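Picking Up Small Things, Over and Over, at Voletti's Hustance Workroom

February 25, 2026

HUSTANCE — It takes a good deal of patience to teach a machine to tidy a shelf, and the small crew at Voletti has been showing plenty of it this winter. Since the new year they have been gathering examples for Zulik, the company's learning system for household pick-and-place work, and last week the collection passed a number they had been looking forward to: 239 finished tasks that Kazue Kuroda, who leads the effort, is happy to call clean.

"Clean" has a particular meaning in the workroom. A person guides the arms through a job from start to finish, everything the cameras and joints report is saved, and afterward somebody sits down with a cup of tea and watches the whole thing again before it's allowed into the training set. Quite a lot doesn't make it. The crew has recorded 501 tries so far, and the ones that fell short are kept in a separate folder, where Kuroda hopes they'll be useful later on when the system has to learn what a bad grasp looks like. 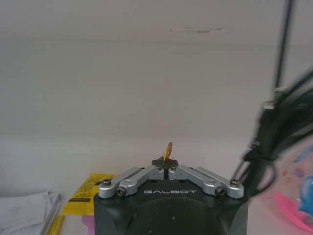

4 min read

Small, light pieces have had most of the attention this month. Anyone can imagine a robot lifting a box, and the early sessions were full of boxes, but a thin little scrap of plastic is another matter altogether. The fingertips have to meet it squarely, they have to close far enough without flicking it away across the desk, and the person doing the guiding has to judge all of this from a short distance off, which Kuroda says is a bit like threading a needle while wearing somebody else's glasses.

"You get a feeling for it after a while," she told us when we stopped in. "The first afternoon I did it, I held my breath through every single pick, and I went home with a headache! Now I can talk while I'm doing it, although the recordings are better when I don't."

Her advice to new operators is to slow down at the end of the reach, and then to slow down again. Zulik learns from the whole movement, including the pauses and the little corrections, and a hurried approach teaches hurried habits. She also asks people not to repeat a pick in exactly the same way each time. If the piece starts near the front of the desk on one run, she'd like to see it start near the back on the next, or turned sideways, or resting up against something else. The system has to cope with real homes eventually, and nobody's desk looks the same on Saturday as it did on the morning they last cleaned it — mine certainly doesn't.

That thinking runs all the way through the setup. The early shelves were nearly bare, with each object given plenty of space, and the results were very pretty and (Kuroda laughs about this now) not very helpful. When the trained model was tried on a fuller shelf in a neighboring office, it reached for the wrong things and stopped. So the crew started filling the compartments, and they haven't stopped filling them. Soft toys went in beside books. Bottles went in beside the soft toys. Stationery, snack packets and tangles of cable came later, and by now a stranger walking in might take the unit for a corner of some cheerful student's bedroom.
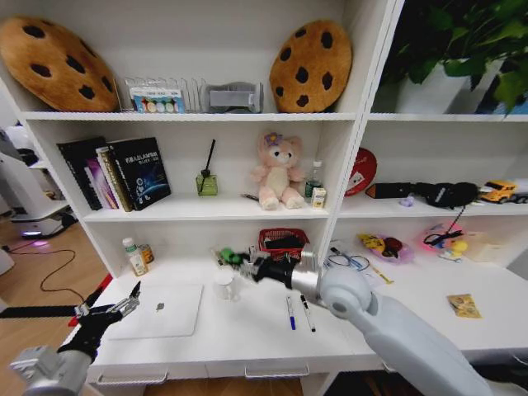
The arrangement changes between sessions, and the notes that go with each recording say what was moved and where it went. Writing those notes is slow work. It falls to whoever isn't guiding the arms, and the two jobs are swapped often so that the same pair of hands doesn't end up in every example. People have their own styles, after all. One operator likes to come down on an object from above, another sneaks in from the side, and Kuroda wants Zulik to see both ways and a few clumsier ones besides.

Having 2 arms to work with has opened up some jobs that weren't possible when the project began. One hand can steady a container while the other takes something out of it, or an object can be passed across when it lies too far over for the nearer arm. These tasks are harder to guide and much harder to review, and for now they make up only a small part of the set. More are planned as soon as the single-arm tasks are in good shape.

A partner group at Mizuno has been running the review software and sending back comments, some of them quite stern. It was Mizuno that asked for steadier starting positions, after noticing that the arms began a good many recordings already drifting toward the target. Fixing that meant redoing part of January's work, and there was some grumbling over it, but Kuroda now counts the change among the best things to happen to the project. Training runs settle down sooner, she says, and odd behavior is easier to trace back to the session it came from.

The next goal is 300 clean tasks, and the crew would like to be there before the end of March. After that the collection will be frozen for a while so that Zulik can be trained on it from scratch and tried out on shelves it hasn't met before, including one that Mizuno is stocking and keeping secret from everyone in Hustance. Voletti plans to share the results of that trial with its partners in the spring.

In the meantime there is room for more operators. No background in robotics is needed, sessions are kept short to rest the eyes and shoulders, and training is given on the first visit. Anyone who would like to try a turn at the arms can ask for Kuroda at the Voletti front desk.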